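Kitchen and Market: The Play Food Collection in Pictures

The Erari Toy Library maintains a collection of play food and small kitchen pieces for loan to nurseries, schools, family centers and registered child minders in the Briditden area. The collection was last revised in August and now runs to 42 catalog entries. An entry may be a single item, such as a scale or a basket, or a group of pieces that are always lent together.

This gallery shows part of the collection set out on the table in the Gajewski Room. The full catalog, with loan terms, is available from the front desk and by mail on request.

Fruit and Vegetables

Vegetables are the most requested part of the collection and are lent all year. The yellow bell pepper, with its bumpy lobes and dark green stem, is among the pieces borrowers ask for by name. It is suited to sorting by color, to shop play and to simple weighing.

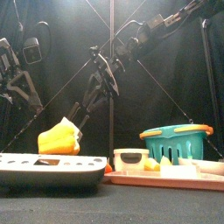

Borrowers may reserve vegetables separately or as part of the Market group, which is lent for four weeks and may be renewed once. Schools that need the Market group for a full term are asked to apply in writing before the term begins. Single pieces are not mailed. They may be collected from the front desk during opening hours and returned to the same place.

Pieces are checked on return for splits, rough edges and fading. Light wear to the surface is accepted and is not charged to the borrower. A piece that has come apart should be returned with all of its parts, however small – it will be repaired where possible and otherwise withdrawn.

Weighing and Counting

A real kitchen scale is kept with the play food at the request of several schools, whose teachers wished children to handle the same equipment that they see at home. The scale is white, with a black platform, and its display and buttons are set along one side of the border. Children of nursery age generally use it to find out whether one thing is heavier than another. Older children may record the readings and put the pieces in order.

The sushi set is often borrowed at the same time. Its pieces are white and cube-shaped, with centers ringed in red, yellow and green, and they lend themselves to matching and pattern work. The toy toaster, in white and pale wood with two slots for bread, belongs to the Breakfast group and may also be borrowed alone.

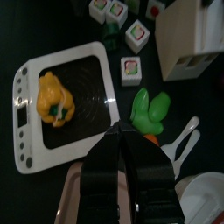 A printed activity sheet is supplied with every scale loan. It contains 16 short activities arranged by age, beginning with free play and ending with a small market in which each child keeps a stall. The sheet may be copied for use within the borrowing school. Permission should be sought before it is placed on a website or included in another publication.

Borrowers are reminded of the following points.

The scale must be used on a flat, steady table, and should be wiped with a dry cloth only.

Batteries are supplied at the start of the loan. Replacements are the responsibility of the borrower.

No piece in the collection is suitable for use with real food or drink.

Mixed pieces from other sets should be taken out before return – the desk regularly receives building blocks, crayons and doll clothing along with the vegetables, and these are held for one month.

The Mixed Table

Most visits to the Gajewski Room begin with a mixed table, where play food, mugs, boxes and other small things are placed together without any order. Groups are then invited to decide for themselves what belongs with what. Some sort by color and others by use, and a few build a shop at once and leave the sorting until later. The teal basket with the orange rim holds green and white pieces. Green and orange toys and a small yellow one share the middle of the table with the mugs and a tan cardboard box.

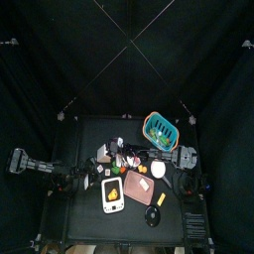 Visiting the Gajewski Room

Group visits are offered to nurseries and to the first two school grades. A visit lasts one hour, with a further quarter of an hour allowed for putting things away, in which the children are expected to take part. One adult is required for every five children. Requests for the spring term are accepted from 7th November and are handled in the order in which they arrive.

The room is on the ground floor and has step-free access from the parking area on the north side of the building. Coats and lunch bags should be left on the hooks in the hallway. Schools wishing to take their own photographs during a visit should state this on the request form.

Supporting the Collection

Purchases for the kitchen and market groups are supported by the Gullard Fund, which also meets the cost of repairs. The library is able to accept gifts of play food in good condition, including incomplete sets. Soft toys, electrical toys and used dress-up clothes cannot be accepted at present.

Contact the Erari Toy Library, Briditden | Loans and Visits | © Erari Toy Library. All rights reserved. | Back to top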